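小组:Ikhsan Entili(机械、装配),Kurniawati Kwok(走线、记录、写报告)
课程项目:Kárason 理线框
版本:第二稿,03/10/2021

## 1 做什么

实验台后面的网线一直很乱,换一根要翻半天。我们想做一个可以平放也可以挂起来的铝型材框,网线沿着框走,用透明卡扣固定。预算100元以内,型材用的是Baketti那边剩下的料,没花钱。卡扣从Pikside买的,花了大头。

要求就几条:框要方,不晃;卡扣能徒手装拆;插头露在外面,方便换。

## 2 线材

先看线。手头都是白色网线,透明水晶头,后面带白色护套,护套下面一小段是带棱的。选卡扣之前没想到这一段,后来发现弯曲位置得避开它,否则线往外顶。

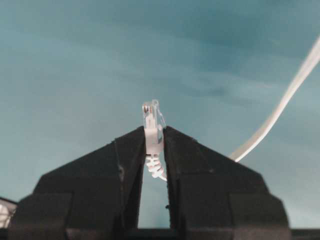 **【材料A:插头与护套】**

透明头,能直接看到里面的金属触点,检查线序省事。卡舌在侧面,薄,往外翘,穿线时容易挂住,所以决定先布线,后压头。已经压好头的线只能从框的外侧放进去。

护套不算硬,但比线粗,卡扣卡不住护套,只能卡线身。第一稿写的"卡护套"是错的,删掉。

弯曲半径没有认真测,只凭手感,留到下一稿补。

## 3 框架

四根银色铝型材,T型槽,围成矩形。短料切完端面有毛刺,Ikhsan用锉刀修了一遍。四个内角各加一块三角形角码,小螺丝锁紧。装的顺序:

- 先把底边和左边拼好,角码螺丝只带上不拧死
- 再装右边、顶边
- 放平,量两条对角线,调到差不多再全部拧紧

第一次是直接拧死的,结果歪了,拆了重来,浪费一个下午。

卡扣主要放在底边,因为线从下面进。有几处做成两个挨着,想让线在那儿夹得稳一点。顶边另外装了透明的小立柱,打算用来绕多余的线,高度是不是合适还没定。
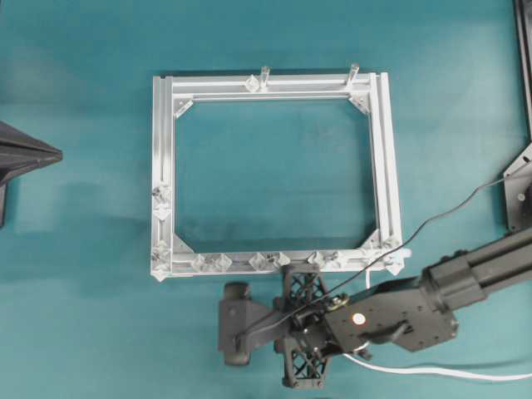
图2 理线框平放在台面上,底边为一排透明卡扣,顶边有两根立柱

## 4 试用和问题

Kurniawati做的插拔试验,同一根线装上取下,一共193次,卡扣没有裂,但是到后面明显松了。本来计划做2,000次,时间不够,四月之前做不完,先这样。

其他问题:

1. 底边卡扣间距不均匀,是凭眼睛摆的,下次先划线在装。
2. 立柱有点斜。底座和槽配合太松,考虑垫片。
3. 右下角那个卡扣偏大,跟角码螺丝离得近,螺丝刀不好伸进去。
4. 挂起来的情况还没试。Rivport教室的墙能不能打孔,要问。

## 5 下一步

补弯曲半径。重新排卡扣,间距统一。立柱换一种底座再比较一下,两种都拍照纪录。费用表在附录,Pikside的发票还没拿到,金额先空着。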